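Betreff: Re: [verein-it] Alte Rechner fürs Lesecafé
Von: Marcelle Gautier
2026-05-21

Hallo Valentin,

das Netzteil kann bleiben, der Rest hängt am Speicher. Bilder anbei.

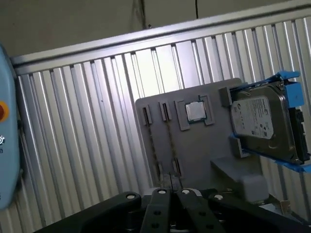
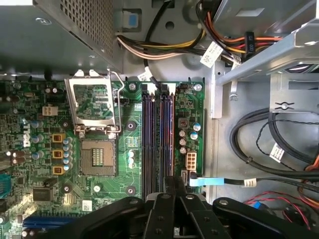
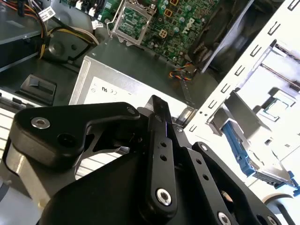 Bild 2 und 3: offener PC mit grüner Dell-Platine

Valentin Vidal schrieb:
> Reichen 4 Geräte bis August? Josiane
> meint, wir hätten noch rund 244 Euro.

Vier reichen — für den Katalog allemal. Die 131 Leserkarten trage ich vorher ein.

Marcelle

2 Antworten · 0 Mal geteilt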